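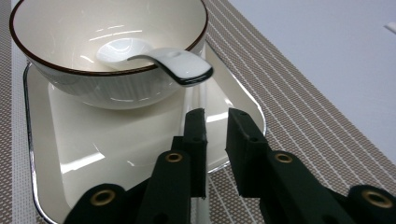 碗、匙与方碟的叠放。碗沿为深褐色细线,方碟镶银色窄边。

# 一席之内的次序:访Zembridge餐务教研室Rezaul Fakir

Zembridge餐务教研室的中式摆台课程,自去年11月起改用新编讲义。讲义由Rezaul Fakir主笔,篇幅较旧版减去近三分之一,删去的多为折花和主题台面,保留并加厚的是单人席位的基本摆放。就改编的缘由、教学中的取舍以及日常器物的管理,本刊编辑部于上午到访教研室,与他谈了两小时。以下内容根据谈话记录整理,经本人审阅。

## 从一只碗谈起

Fakir先生从事餐务教学之前,在Vonemska会议中心的宴会部工作多年。那里最大的厅可同时接待400人,开席之前,所有席位须由同一批人员按同一标准摆定。他说,大型宴会的训练使人习惯于看整体,看椅背是否成线,看转台是否居中,对单个席位反而看得粗。

“我到教研室以后带的第一批学员,毕业考核时台面很整齐,远看没有问题。走近了,匙柄的朝向有几种,碟边有指印,餐垫与桌沿也不平行。那时我就想,课程的次序应当倒过来,先教一个人的位置,再教一桌。”

新讲义的第一章因此只谈一个席位。学员在最初几次课上接触的器物很少:餐垫、垫碟、汤碗、汤匙、筷子。杯具和骨碟放在第二章,公用餐具放在第三章。有学员反映进度偏慢,Fakir先生没有调整。

“碗放在碟上,匙放在碗里,看起来没有什么可教。可是匙柄搭在碗沿哪个位置,客人坐下以后伸手要不要转腕,匙会不会滑下去,都要自己坐到椅子上试过才清楚。我要求学员摆完以后,绕到客人的一侧坐下,把匙拿起来,再放回去。”

平底瓷匙的匙柄较短,弧度因产地和窑口而异。有的搭在碗沿上十分稳当,有的稍有碰动便转向一侧。讲义中没有规定统一的角度,只写明“同席一致,便于右手取用”。对于惯用左手的宾客,领位人员应在入座前告知,由值台人员调整。Fakir先生认为这一条写得还不够细,下一次修订时准备补充。

## 关于器物的选用

教研室现有练习用瓷器767件,除少量旧器外,均购自Ďurica。选购时,校方曾倾向于采用强化塑料制品,理由是破损率低、补充方便。Fakir先生提交过一份书面意见,主张继续使用瓷器。

“重量不同,手上的动作就不同。学员拿惯了轻的,到了岗位上端瓷碟,拇指会不自觉地压到碟面上去。还有声音。瓷碗落到瓷碟上是有声音的,服务员要学会让它没有声音,用塑料练不出来。”

校方最终采纳了他的意见,同时要求建立破损登记。登记簿放在器物柜旁,由当班学员填写,内容包括器名、破损部位和经过。教研室不要求学员赔偿,但要求写清楚。Fakir先生每个学期末会通读一遍,他说其中最常见的是碗沿磕缺,多发生在收台而非摆台的时候。

在款式上,他主张朴素。白瓷为主,碗沿、碟边可以有一道细线。细线除了美观,对初学者也有实际的帮助:碗与碟是否同心,看两道线之间的距离即可判断。方碟承圆碗的组合,在部分餐厅里已经常见,讲义也收入了。它比圆碟难摆,四边须与餐垫平行,稍有偏斜便十分显眼。

“有的老师傅不喜欢方碟,说圆桌上摆方碟不合适。我理解这个意见。圆桌上用方碟,碟边应当对着席位前的切线,这个学员一开始很难把握。所以我们先在长桌上练,长桌的边是直的,好对齐。”

## 餐垫与桌面

谈到餐垫,Fakir先生的看法与旧版讲义有较大出入。旧版将餐垫列为可选物品,新版则把它作为席位的起点,学员上台后第一件事便是铺垫。

他的理由有两条。瓷器直接放在硬质桌面上容易滑动,也容易出声,此其一。其二,餐垫为席位划出了边界,碗碟筷匙各在其内或其侧,学员对距离便有了参照。教研室采用的是织纹餐垫,纹路有横有直,平时可以借纹路校正碟边,熟练以后则应当凭目测完成。

桌面的准备先于餐垫。

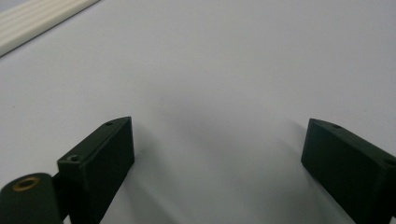
按照讲义的规定,每次课前由当班学员擦拭桌面,先湿后干,沿一个方向进行,至桌沿收住,不得来回。擦毕应俯身从侧面查看,有水痕的地方重擦。Fakir先生说,浅色桌面上的水痕从正上方往往看不出来,换一个角度就很明显,客人坐下以后的视线恰好在那个角度上。

“我在Vonemska的时候,领班检查台面,从来是蹲下来看的。那时年轻,觉得多余。后来自己做了领班,也蹲下来看。”

桌面上不相干的物品一律先行移走,这是教研室少数没有例外的规定之一。学员的水杯、讲义、擦布均放到边柜上。他解释说,练习时容许一件杂物留在台上,眼睛就会慢慢接受它,到了正式场合也看不见。

## 筷子的摆法

筷子一节在新讲义中占了整整六页,是第一章里最长的部分。编写时的争论也多集中于此。

争论之一是筷尾与桌沿的距离。各地教材所定不一,有以指宽计的,也有以厘米计的。新讲义采用指宽,考虑到在岗人员很少随身带尺。争论之二是无筷架时如何处理。家常席面往往没有筷架,讲义建议将筷子并拢直放于餐垫右侧,筷头朝向桌心,两根平齐。

“筷子横搁在碗上,或者斜靠在碟边,在家里吃饭大家都这样放,谈不上错。但在课上,我会请学员说明为什么这样放。说得出理由,我可以接受。多数时候是顺手。”
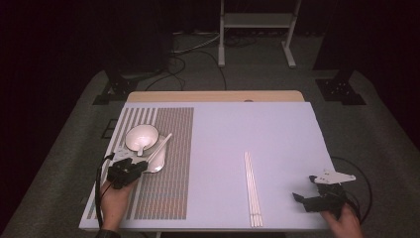
条纹餐垫上的碗碟与汤匙,板面一侧为并排放置的白色筷子。

取用筷子的动作同样列入考核。学员从成束的筷子中取出一双,须先在手中对齐,再落到席位上,不可放下以后用手指去拨。成束存放的筷子应当头尾同向,收纳时即整理妥当。Fakir先生把这一项归入收台的内容,而非摆台的内容,他认为收得好,下一次摆的人便省去一道工序。

筷子的材质,讲义没有作出限定。浅色的合成筷耐洗,颜色与白瓷相近,席面显得干净,缺点是表面较滑,年长的宾客使用时可能不便。木筷和竹筷手感较好,须定期更换。教研室两种都有,供学员比较。

## 节奏与考核

第一章的考核方式经过两次改动。最初沿用旧例,以计时为主,先完成者得分高。试行一个学期后取消了计时,改为由两位教师分别从主人位和客位查看,各自打分。再后来增加了复原一项:教师将席位上的器物随意移动,学员须按讲义重新摆好,并说出移动了哪几处。

“复原比从头摆要难。从头摆有一个固定的次序,背下来就可以做。东西已经在桌上了,歪了一点,筷子散了,匙转到另一边去了,要先看出来,再决定动哪一件、不动哪一件。有的学员看到乱就全部收掉重来,那样也能摆好,但在客人面前是不能这样做的。”

对这一项的效果,他的评价较为谨慎。上一学期参加考核的学员共125人,复原一项的平均分低于其他各项,个别学员的成绩反差很大。他认为现有的练习时间不够,已向校方提出增加课时的申请,目前尚无答复。

与课程配套的记录表由教研室自行编制,定名为Tilter。名称取自表中的首项“倾斜”,即碗、碟、匙、筷相对于餐垫边线的偏斜情况,由学员互相填写。表格只有一页,正面记所见,背面记处理办法。起初设计了十余项,用下来学员填得敷衍,遂逐项删减。Fakir先生说,现在这个版本他仍不满意,“光泽”与“洁净”两项界限不清,瓷面上的反光常被误记为水渍。

## 家庭席面

谈话的最后一部分涉及家庭。教研室每年开设面向社区居民的短期班,内容与第一章大体相同,要求则宽松许多。Fakir先生亲自授课,每期结束后会根据学员的提问修改讲稿。

居民问得最多的,是碗碟不成套怎么办。他的建议是先统一颜色,再统一边线,形状可以不同。一桌之中白色占了大半,其余便不显杂乱。其次是餐垫的清洗,织纹餐垫的缝隙里容易积存油渍,他建议用软刷顺着纹路刷洗,平铺晾干后再收,卷起来存放容易翘边。也有人问瓷匙应当放在碗里还是碟上。

“两种都可以。上汤以前放在碗里,占的地方小,席面也收得拢。汤上来以后,客人自己会放到碟上去。家里吃饭,把碟子留大一点就好。”

他还提到,短期班上有几位居民把家中的旧碗带来,请他看怎样搭配。其中一只碗底的釉已经磨去,主人仍在使用,他便按那只碗的口径配了垫碟。讲义的修订稿预计在下一学年付印,家庭席面将作为附录收入,篇幅尚未确定。

(本刊编辑部整理)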